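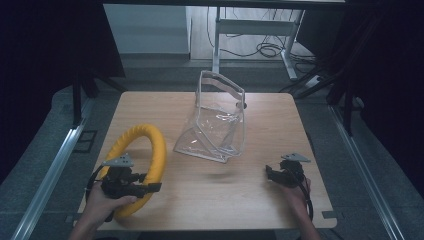 Sum-yee Tang asked first whether the October screening was still going ahead, as two members had written to her saying they had heard it was off. The chair replied that it had been put in doubt at the last meeting but never canceled, and that it was item 3.

Plindau Film Society
Minutes of the regular meeting, June 8, 2020

Present: Hui-mei Choi (chair), Tin-yau Ho, Li-hua Siu, Sum-yee Tang, Yen-ting Wan (minutes)
Apologies: none

We use cookies to remember your settings and to see which pages are read. By staying on this site you accept this. OK | Change settings

1. Minutes of the last meeting
Accepted with one correction. The running time of "Norach" was given as 104 minutes. That is the festival cut. The cut we have been offered is 97 minutes.

2. Money
Tin-yau reported $1,679 in the account after payment of the license for the spring program. Two spring screenings were not held. The distributor of one has agreed to carry the fee over to another title of the same price. The other has not answered. Tin-yau will write again and copy the chair.

Li-hua asked if the projector lamp had been paid for. It had, in the previous period.

3. October screening of "Norach"
The distributor, Unberg, has sent new terms. The old offer was a flat fee. The new one is a smaller fee plus a share of the door, with the print to be returned the next working day.

Hui-mei said the door share was hard to judge without knowing how many seats could be sold. The Pan Theater has 505 seats. The manager has told her that if spacing is required he will open the main floor only and block off alternate rows. Li-hua thought the small upstairs room would be enough and would cost less to heat. It holds 40. Sum-yee objected that 54 members had already put their names down, so the small room would mean turning people away or running the film twice. Tin-yau said Unberg charges per showing.

Agreed to hold the main floor for one showing and to accept the new terms if Unberg will drop the minimum guarantee. Hui-mei to call them this week. If they refuse, the item comes back to the next meeting.

Li-hua asked that it be recorded that she preferred the flat fee.

4. Talk before the film
Yen-ting has been in touch with the film's editor, who is willing to speak for 20 minutes by video link. She does not want to take questions from the floor but will answer any sent ahead of time. Sum-yee will collect these by email. The theater's internet connection is to be tested from the booth and from the stage.

5. Subtitles
Complaints were received after the last screening that white subtitles could not be read over the snow scenes. Tin-yau has looked at the file for "Norach" and says its subtitles have a dark outline. No action.

6. Newsletter
The summer issue will go out by email only. Members with no email address will get a printed copy by mail. Reviews should be under 400 words. Two of the last batch ran to three pages and Sum-yee had to cut them.

7. Other business
The box of old posters is still in Li-hua's garage. She would like it moved before the fall. Tin-yau will pick it up and see if the theater will store it.

Yen-ting asked if members could vote on the winter titles online. Held over to the next meeting.

The meeting closed at 8:50 p.m.

Comments (3)

marlowe_b
Is the 97 minute cut the one without the ferry sequence? If so I would want that stated on the flyer.

Yen-ting Wan
The ferry sequence is in, but shorter. I will ask for a line on the flyer.

Row F
Please do not block off row F. It has the only decent legroom in the place.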